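Lotura puts hand-held gripper back in service after pad change

Shares 100 | Comments 9

Grestham, Jan 14, 2025

The small robotics workshop Lotura has returned one of its hand-held grippers to work in Grestham after changing the finger pads and adjusting the opening of the two fingers. The tool is used in household tidying tasks, in which a person holds it by the handle and picks up objects from floors, tables and bins. The movements are recorded and later used for training a robot arm with the same type of fingers.

The repair itself was simple, the workshop said in a note to its project partners. Finding the fault took longer. During the last weeks of the autumn the operators reported that light objects were slipping when the fingers closed. Paper tissues were the worst, and after them thin plastic. Heavier things, such as cups with some water inside, gave no trouble, and for this reason the first suspicion fell on the operators and their way of holding the tool.

A check on the bench gave a different explanation. The ridges on the old pads had become flat near the tips, on one finger more than on the other. When the fingers closed on a thick object, the middle part of the pads did the work and the worn part did not matter. On a thin object only the tips met, and they met at a small angle.

Lotura keeps a record of closings for every tool. This one had made 3,192 closings on the old set of pads. The workshop had planned to change pads by the calendar, twice in a year, and the next change was written down for May. The plan has now been dropped for this model. Pads will be inspected by closings, and a change will be made when the ridges at the tips can no longer be felt with a fingernail.
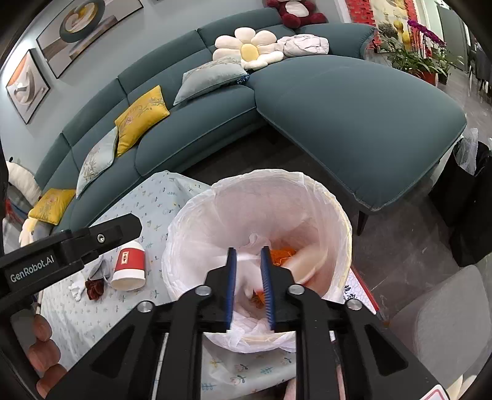 WORKSHOP AND MAINTENANCE

The ridged blue pads are fixed from the back of each finger. To replace them, the technician takes out the fasteners, pulls away the old pad and cleans the surface under it with alcohol. Dust from carpets and small fibers collect there, and if they remain, the new pad does not sit flat. The workshop advises changing both pads at the same time, even when only one of them looks worn. A new pad against an old one closes unevenly, and the fault comes back after a few days.

After the pads come the fingers. They must be parallel when open and must touch along the full length when closed. Lotura checks this with a strip of ordinary printer paper, which is placed between the pads first at the tips, then in the middle, then near the base. It should resist the same pull in all three places. On the repaired tool the paper came out too easily at the tips during the first try, and one finger had to be loosened and set again.

The screws on the body of the tool were also checked. Its black plates are light, with triangular openings cut into them, and they bend a little when the operator presses against a hard surface. The screws can become loose from this. They were tightened by hand with a short driver. The workshop does not use a power driver on these parts, after a thread was damaged last year on another tool.

The last step is a test in a furnished room. A round waste bin with a white plastic liner is used for it, because a liner brings several difficulties together. The bag is thin and makes folds, and the fingers have to go down between them without catching the plastic by mistake. At the bottom of the bin there may be shredded material, which is easy to disturb and hard to pick up in a clean way. Near the bin, on a printed sheet on the floor, are things such as a paper cup, a face mask and a crumpled tissue.

The operator closes the tool 100 times in such a test, changing from one object to the next. Slips are written down by hand. The workshop did not publish the count for the repaired gripper, but it said the result was within its own limit and that the tissue was no longer a problem. The full procedure, from taking the tool out of service to the end of the test, took around two hours.

A second tool of the same model is now waiting for inspection. It has fewer closings, but it was used for a longer time in kitchens, where grease can reach the pads. Heker, a supplier of molded rubber parts, has delivered a small number of pads in a harder mix, and these will be tried on the second tool first. Harder pads keep their ridges longer, but they may hold smooth plastic less well.

The maintenance notes belong to Pinto, a project in which Lotura and its partners compare how hand-held tools wear in daily use. A short instruction sheet on changing the pads will be shared with the other groups in the project. It includes the paper strip check and a table for writing down the closings. Groups that still use the older pads can ask the workshop for a spare set while the stock lasts.

Contact the newsroom | Copyright 2025 | Back to top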